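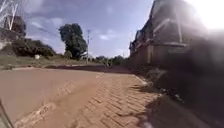
ACTA DA REUNIÃO DE MORADORES – RUA YUPANQUI E TRANSVERSAIS

Data: 1 de fevereiro de 2020
Local: sala de cima do Café Ravby
Início 10h15, fim já passava do meio-dia

Presentes: Brayan Espinoza (conduziu), Ha-rang Ban (acta), Lama Sfeir, Hernán Palomino, Rocío Bedoya (chegou no ponto 2). Mais moradores da Yupanqui e dois da travessa, ver folha de assinaturas.

1. Acta anterior
Lida à pressa. Lama pede correcção: o orçamento da Kovari era sem IVA, estava escrito com. Corrigido. Aprovada.

2. Contas
Saldo 687 euros. Saíram 45 para fotocópias e a chave nova do portão da horta. Falta entrar a quota de 8 casas, Hernán fica de bater à porta esta semana. Rocío pergunta se a quota sobe. Ninguém quer mexer nisso agora, fica como está até agosto.

3. Pó e limpeza da rua
Queixas repetidas, sobretudo de quem tem janelas para o lado da rua. Roupa estendida, caixilhos, tosse dos miúdos. Brayan leu a resposta da Câmara: varredura mecânica de quinze em quinze dias, sem data de arranque. Discussão longa. Hernán quer lavagem com água, Lama contra, diz que a água leva a areia das juntas e depois os tijolos abanam. Ficou assim: pedir a varredura por escrito outra vez e perguntar quem trata das juntas.
Responsável: Brayan.

4. Horta
Talhões todos atribuidos menos o do canto. Duas pessoas em espera, sorteio na próxima reunião. A torneira pinga. Rocío conhece quem arranje, traz preço. Composteira: por favor não pôr cascas de laranja aos sacos inteiros nem restos de carne, já houve ratos.
Pedido da travessa para pôr um galinheiro pequeno. Votado: 6 contra, 4 a favor, 2 abstenções. Não passa. Quem pediu não gostou, fica registado.

5. Festa de agosto
Mantém-se no último sábado. Palco: proposta da Kovari 306 euros, com montagem e desmontagem. A Randley ainda não respondeu, Lama liga segunda-feira. Se não responderem até à próxima reunião fecha-se com a Kovari.
Música: o grupo do ano passado pede mais dinheiro. Ha-rang sugere o coro da escola na primeira parte e depois colunas. Dúvidas quanto ao volume, houve chatices com o prédio da esquina. Música até às 23h30, nem mais um minuto (palavras do Hernán).
Comida: cada casa leva um prato, grelhador emprestado pelo café. Bebidas compradas em conjunto, Rocío faz a lista.
Licença de ruído: pedir já em maio, o ano passado foi á última hora.

6. Estacionamento
Carros em cima do passeio junto ao número 14, o carrinho de bebé da Rocío não passa. Já se falou com o dono duas vezes. Próximo passo carta assinada por todos. Pilaretes: a Câmara diz que estuda. Adiado.

7. Biblioteca de troca
O armário dos livros está cheio de manuais escolares velhos. Tirar os anteriores a 2010 e levar ao papelão. Alguém tem deixado romances policiais em alemão, três até agora, quem os quiser que leve. Porta empenada, Hernán aplaina.

8. Outros assuntos
– Cão solto à noite na travessa, falar com os donos antes de mais nada.
– Lâmpada do poste em frente ao café apagada há semanas. Reportar, Ha-rang.
– Lista de contactos desactualizada. Mandar número novo à Lama, de preferência por mensagem e não em papelinhos.
– Proposta de mudar as reuniões para a semana à noite. Metade quer, metade não. Volta na próxima.

A fazer
Brayan: carta à Câmara (varredura + juntas)
Lama: Randley, contactos
Hernán: quotas, porta do armário
Rocío: torneira, lista das bebidas
Ha-rang: lâmpada, passar isto a limpo e afixar

Próxima reunião: primeiro sábado do mês que vem, mesma hora, mesma sala se o café deixar.

Ha-rang Ban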